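The Upstairs Tables at Burnell Hall

The upstairs floor is in full use, and I could not be happier about it! If you have only ever come to Burnell Hall for the ground floor, please climb the stairs next time you are in Clanville. It is 918 square feet of tables, chairs and good light, and it has turned into my favorite spot in the whole building.

On Mondays in November the place is lively and there is plenty going on.

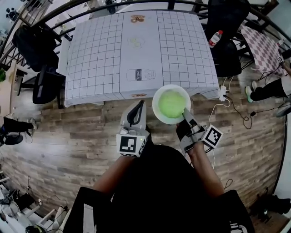

A bowl of the brightest lime green at the grid cloth table, milk carton drawing and all.

I love these tablecloths so much. The black grid on white is crisp and cheerful, and the little line drawings give you something new to look at every time you sit down. The purple-and-white check on the next table over is a completely different mood, and somehow they get along beautifully. We bought both from Paucar, a small shop on the Plaltia road, and they have been through the wash more times than I can remember without fading a bit.

The chairs are plain black office chairs, nothing fancy, but you can sit in one for a whole afternoon and still feel fine (I have tested this thoroughly). 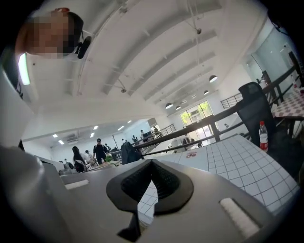

And the ceiling! I walked in on my first day and just stood there looking up. Long beams, black-shaded pendant lamps, white everywhere else. The lamps are bright inside, so even late in the day you get a lovely clear light to work by. New lamps and wiring came to $2,992, and I would spend it again tomorrow.
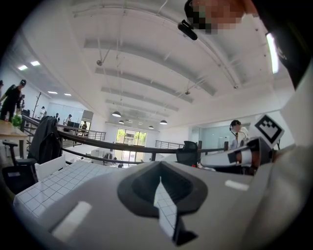
The curved railing is the other thing visitors always mention. I like the way it sweeps along and keeps the floor feeling open, and a potted plant or two does wonders near all that dark metal. We are hoping to add more greenery in the spring, so if you have cuttings to spare, bring them along to Room 2 and we will find them a pot.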